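Search this repository
Go to file

# sultow-small-parts

Data card, February 2021

Sultow covers sorting of small parts into divided plastic boxes on a white board. Recorded at Achterberg, station 4.

## Contents

- 20 sessions, 2 per part type
- One folder per session, with a parts list in plain text
- Part names follow the Tratton list

## Layout

The board stays flat on the platform. Box position is not fixed between sessions. Loose parts are placed by hand before each start.

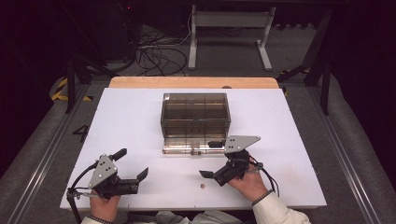

Box with internal grid lines and one small round part on the board.

## Known gaps

Box lids are not labeled.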